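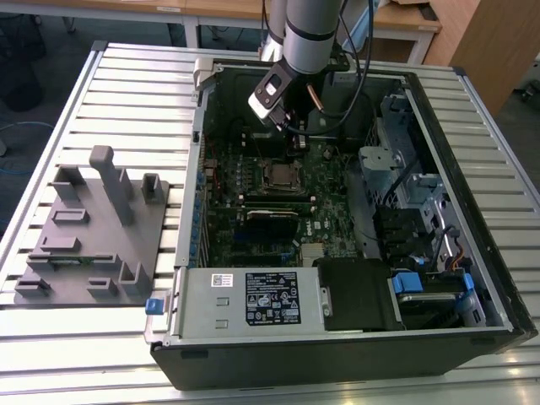 The arm at bench 2, side panel off, power supply still in.

Robot arm now does half my bench job. How do you stop feeling like its assistant?

Asked in: Work and Workshops
Tags: refurbishing, automation, job changes, desktop PCs

I take apart old office computers for a living. Have done for 12 years, the last few at a refurbishing place where the towers come in by the pallet, get stripped, and the good bits go back out into the world. It isn't glamorous but I was quick at it and people asked me things.

In March we got an arm. It's run by some software called Nestent, and the whole cell was put in by a firm called Gruvier, who left us a binder and a box of biscuits. The tower goes down flat on the slatted table with its lid off, the arm comes in over the top, and next to it there's a grey plate full of little posts and slots where small parts get parked. That plate is treated with more respect than I am. You're not allowed to put a mug on it.

My day used to be: open, strip, test, next. Now it's: open, lay it down the right way round, press go, stand there. When it gets stuck I finish the job by hand and then fill in a form saying why it got stuck. The form has a drop-down. "Cable in the way" is on it, "robot being daft" is not.

To be fair, my wrists are better. Drive cages used to take the skin off my knuckles and I don't miss that. Pay hasn't changed either way. But I've gone from being the one who knew every blue clip and latch on every model to the one who fetches the next box, and I've noticed that I'm tired at the end of the day without having done much. My manager says I'm now a "cell operator". I asked if that came with a bigger cell.

So, two things for anyone who has been through it. Does the job come back to something worth doing, or is this it? And is there anything I should be asking for now, before everyone gets used to it?

Asked by benchmonkey

3 answers

Answer from Shaimaa Berrada (marked as helpful by the asker)

I was on the strip line at Zurkix when they brought in two of these, so I've done the standing about. The first couple of months are the worst for it. The thing is slow, you could do the tower twice over while it makes up its mind about a cable, and you have to watch.

What changed it for me was the form. I started writing proper notes in the comments box instead of picking whatever was top of the drop-down. Which model, which latch, what I'd do with my hands at that point. After a while the people setting it up stopped reading the numbers and started walking over to my bench. I now decide which models go to the arm and which stay with people, and that's a real job with real arguments in it.

Things I'd ask for, in writing if you can:

Your pay grade and job title. "Operator" was a lower grade than "technician" where I was, and two people found that out from their payslips.

Time on the hand bench every day. Ours is the first 120 minutes of the shift. You lose speed faster than you'd think, and then you're no use when the arm is down.

Training on the setup side, during working hours. Ask who teaches it a new case layout. If the answer is "Gruvier will come out", ask what that costs per visit and then offer yourself.

How they're going to measure you. If your target is still towers per day, and the arm sets the pace, you're being marked on someone else's homework.

And ask for a stool. I stood for months before it occurred to me.

Comment by benchmonkey: The stool hadn't crossed my mind. Checked the grade thing and there is a separate one for operators, so thank you for that, I've sent an email. The comments box takes 2 lines, but I have small opinions.

Answer from tallpete

Depends on the company. Ours (Parsons, not computers, we did washing machine pumps) put one in and it got unplugged after a year and is now where people hang coats. Don't panic.

Answer from fernhill_3763

You say you're tired without having done much. Watching a machine for faults is work, it's just dull work, and dull work is tiring. Ask to swap round with whoever does the testing so that you're each at the arm for half a shift. We do that with a packing cell and there's far less grumbling, although there's now some grumbling about the swapping.

I'd disagree a bit with the answer further up about writing long notes. I did that and all I got was more forms. Tell them out loud, at the bench, while it's stuck.

Comment by Shaimaa Berrada: Fair. Do both if your lot don't read.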